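Doveck
27 June 2025

1/ Doveck will open its second store this August, on the ground floor of the Plosulau arcade. Details for customers, members and press follow in this thread.

2/ The new store will carry the full Doveck range of women's and men's shoes, together with the small leather goods line introduced last year. Children's sizes will remain at the original store on Flekau Street for the present.

3/ Doveck began as a repair workshop for dance and stage shoes. The soft sole and stitched heel seat used in our flats today come directly from that work. Both will be on view at Plosulau, where a bench at the rear of the store will be staffed by a member of our workshop team during opening hours.

4/ The opening collection is named Chaiyaporn. It consists of 13 styles: flats, low heels, two lace-up shoes and an ankle boot. All are made on a new last with slightly more room across the toes, which customers have requested for several seasons.

5/ Colors for Chaiyaporn are black, chalk, dark cherry, moss and a pale gray. Dark cherry will be sold only at Plosulau until the end of the season. The ankle boot will be available in black and moss.

6/ Leather for the collection is calf and goat, with cotton lining. Two of the flats are also offered in wool felt. Customers who avoid leather should note that the felt styles still have a leather insole. A version without leather is in development, and we have no release date to share at this time.

7/ Chaiyaporn styles may be tried on at Flekau Street before the opening. Fitting pairs are held in every whole size and most half sizes. These pairs are not for sale.

8/ Orders placed at a fitting will be held for collection at Plosulau. Please bring the fitting card to the counter, as it carries both the last number and the width.
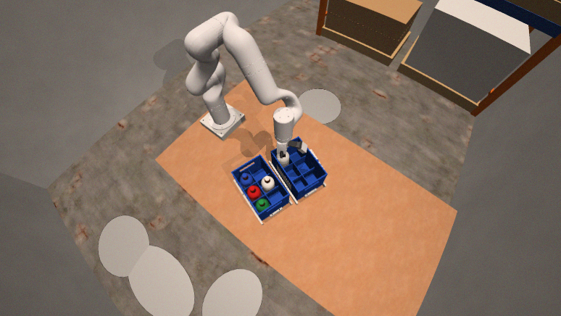 9/ Collection orders will be kept for the whole of August. After that, any unclaimed pair for which no deposit was paid will be returned to general stock. Pairs with a deposit will be held until we have reached the customer by telephone or e-mail.

10/ The opening evening is by invitation. We have reserved 100 places for members of the Doveck list, and these will be assigned by draw. Members do not need to apply. Invitations will be sent by e-mail to the address on file and admit one guest in addition to the member.

11/ Members who have changed their e-mail address should update it through their account page. Store staff are unable to alter member records at the counter, and requests sent in reply to this thread cannot be processed.

12/ The program for the evening includes a short presentation of the collection, a demonstration of hand stitching and light refreshments. The store will be open for purchases throughout. Photography is welcome, except at the stitching bench while work is in progress.

13/ The first 500 purchases made at Plosulau will include a cotton shoe bag printed with the Doveck pattern sheet. One bag will be given per purchase, regardless of the number of pairs. Bags are not available separately and cannot be reserved.

14/ On prices: the Chaiyaporn flats are priced in line with our existing flats. The ankle boot is priced above our current boot, reflecting the welted sole. A full price list will be displayed in both stores and on our website from the day of the opening.

15/ Alterations and repairs will be accepted at Plosulau from the first day. Simple work, such as heel tips, elastic and insoles, will be done at the bench. Resoling will continue to be sent to Flekau Street, and customers may collect from either store.

16/ We ask customers to allow additional time for resoling over the opening period. Urgent repairs for performers with a confirmed engagement will be given priority, as before. Please state the date of the engagement when leaving the shoes.

17/ Access: the Plosulau store is on one level and has a step-free entrance from the arcade. The doors on the street side have a single step and will be used as an exit only. Seating with armrests is provided in the fitting area, and a quieter fitting room can be requested on arrival.

18/ Parking beneath the arcade is operated by the building and is subject to its own charges. We do not validate parking tickets. Bicycle stands are located by the north entrance.

19/ Gift cards issued at Flekau Street are valid at Plosulau and may be used toward the new collection, including dark cherry. Repair vouchers may be used at both stores. Paper credit notes should be exchanged for a gift card at Flekau Street before they are presented at Plosulau.

20/ Returns follow our existing policy. Unworn shoes may be brought back to either store with the receipt and the original box. Shoes that have been stretched or altered at the customer's request cannot be returned, including those altered on the day of purchase.

21/ Flekau Street will keep its present opening hours. It will close early on the day of the opening so that staff from both stores may attend the evening. Orders due for collection that day may be picked up in the morning.

22/ Members of the press may request an invitation and product images through the press page on our website. Requests for the loan of shoes should name the publication, the sizes required and the intended return date. Loans of dark cherry will begin after the opening.

23/ We are grateful to the customers who tested the new last in its early form and returned their comment sheets. Their notes on heel grip led to a change in the flats, and the pattern for the lower lace-up was redrawn after the second fitting.

24/ The exact date and hours of the opening will be posted on this account and on the doors of both stores. Questions about an existing order should be sent to the store where it was placed, with the order number in the subject line.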